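Catch-up playback of Moulin stops at the second ad break
Ticket status: Resolved, monitoring 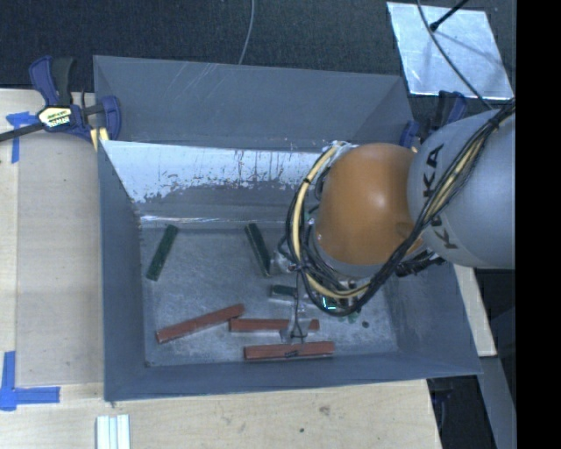 Log kept by: Duty engineer, playback support, Jisitow
Platform: Jisitow player on Stusteo set-top boxes
Severity: 2

Reported problem
Viewers watching the Moulin semi-final on catch-up lose the picture when the second ad break ends. Sound from the judges' comments carries on for a few seconds, then the player returns to the programme page. Resuming starts the episode from the beginning. Live viewing was not affected.

First reports came in on Wednesday at 21:40. By midnight there were around 300.

Checks made
Replayed the episode in a browser: no fault.
Replayed on a phone, current app: no fault.
Replayed on a Stusteo box, firmware 17: fault seen at the same point every time.
Replayed on a Stusteo box, firmware 20: no fault.
Cleared the app cache on the firmware 17 box: no change.
Signed out and in again: no change.
Wired connection in place of wi-fi: no change.
Earlier Moulin episodes on firmware 17: no fault. The quarter-final was checked twice.

Findings
The semi-final overran, and the results section was added to the catch-up file as a separate segment. The join falls directly after the second ad break. The segment was packaged with a different audio timescale from the rest of the episode. Newer firmware recalculates the offset at the join. Firmware 17 does not, and the video buffer empties while audio continues.

The resume fault has the same origin. The player writes a position beyond the length it holds for the episode, the server rejects it, and the position is reset to zero.

The player log shows error 200 at the point of failure. This code is also used for a lost connection, so several early tickets were closed with advice to restart the router. Those have been reopened and linked here.

Workaround sent to viewers
Start the episode, open the chapter list and choose "Results". This loads the second segment on its own. Fast-forwarding through the break does not help.

Fix
Episode repackaged as one continuous file and republished at 11:15. Replayed from start to finish on firmware 17 with no fault. Subtitles checked across the old join and in step.

Outstanding
Jurkine (packaging supplier) to confirm that overrun segments will take the timescale of the parent file. Reply awaited.
Separate error code for segment mismatch requested from the player team.
Voting panel on the programme page still shows as open on firmware 17. Not related, moved to its own ticket.
Keep this ticket open until the Moulin final has been on catch-up for one night.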